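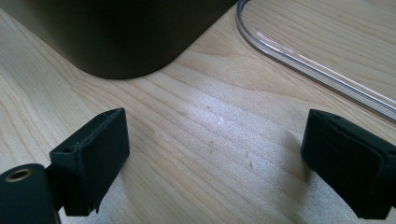 Item 3: clear tubing on the wooden table

KALSIDE WORKSHOP USERS' GROUP
Minutes of the February meeting, held on Monday in the back room

Present: Shu-fen Fu (chair), Keith Hulme (minutes), and members as signed in the book.
Apologies: two received.

1. Minutes of the last meeting
Agreed, with one correction. The invoice from Wojcik was for timber, not fixings.

2. Money
The balance stands at 3,000 pounds after the rent. Subscriptions have come in from 52 members. Reminders will go to the rest before the next meeting.

3. Tubing
Keith Hulme reported that lengths of clear plastic tubing are still being left out on the wooden table when people finish for the day. It is hard to see against the wood and gets swept up with the offcuts. Members asked whether short pieces were worth keeping at all. Agreed that anything under 20 cm goes in the bin and longer pieces are coiled loosely and hung on the pegs by the door. Tight bends should be avoided, as the tube kinks and then has to be cut.
The next roll will come from Nevo as before. Shu-fen Fu will ask for a price on the thicker wall at the same time.
Action: SF

4. Bins and tubs
Three people asked for tubs to be kept off the table altogether. Others said they need one beside them while they work. Left as it is for now — tubs may stand on the table during a job but go back under the bench afterwards. Felt pads to be tried on the bases. Keith Hulme has some left over from the chairs.
Action: KH

5. The table top
The top was last oiled before the move. Opinion was divided on whether it should be done again or left. A quote from Ulto to sand and refinish it came to 133 pounds, including collection. Several members thought this fair, but the table would be away for a week and there is no other surface of that size. 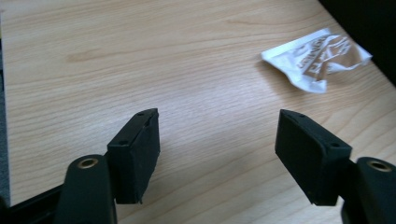 Shu-fen Fu said that she would sooner see the work done in the room over a weekend, and that a light sand by hand and two thin coats would be enough. She did not want a gloss finish, which shows every scratch and is unpleasant to work on under the lights. Keith Hulme asked who would let people in and out. This was not settled.
Agreed to put off the Ulto quote for one meeting and to try a small patch on the underside first. Cutting directly on the top is not allowed in the meantime. Mats are in the second drawer.
Action: SF, KH

6. Any other business
The key for the side cupboard is missing again. The kettle has been descaled.

Next meeting: same room, 7.30 pm. Items for the agenda to Keith Hulme please.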